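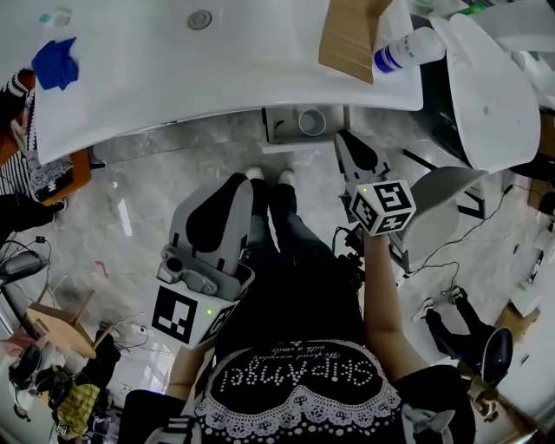

Fig. 1. Curved counter with cloth, small bottle, cardboard and spray bottle.

Stamberg Facilities Course, Unit 13: Counters and Other Places Things Go to Live

A glossy white counter has one job, and most of the people who use it believe that job is storage. Before you spray anything, sort what is on it. Cloths go in the wash or back on the rail. A crumpled cloth has usually retired. Bottles are capped, stood up and put away. Cardboard goes to recycling, however useful it looked on Saturday.

Curved fronts: wipe along the curve, never across it. Students who trained on the straight benches at Indudthorpe will want to go across. The streaks will find them out by late afternoon, when the light comes in low.
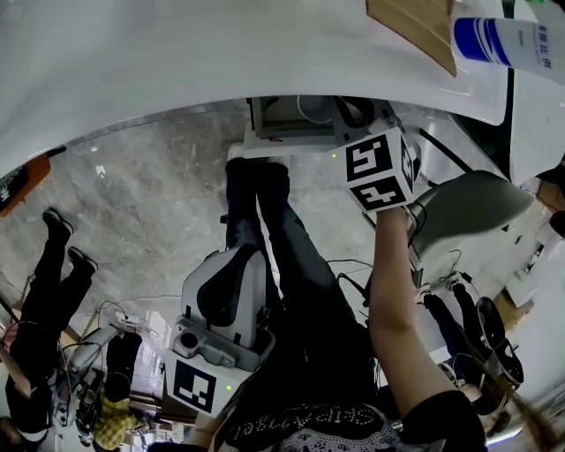
Bottles left on their sides get their own paragraph in the Geerts handout (page 17), which is longer than it needs to be but correct. Stand the bottle up, check the nozzle or cap, and read the label for the dilution. If you can't read the label, ask someone who can — guessing is not a ratio.

Floor last. Marble patterns hide crumbs beautifully, so sweep the whole thing, including under the seats. Lift cables, don't mop around them.

For next week: read Vevano, section 19, and bring a dry cloth.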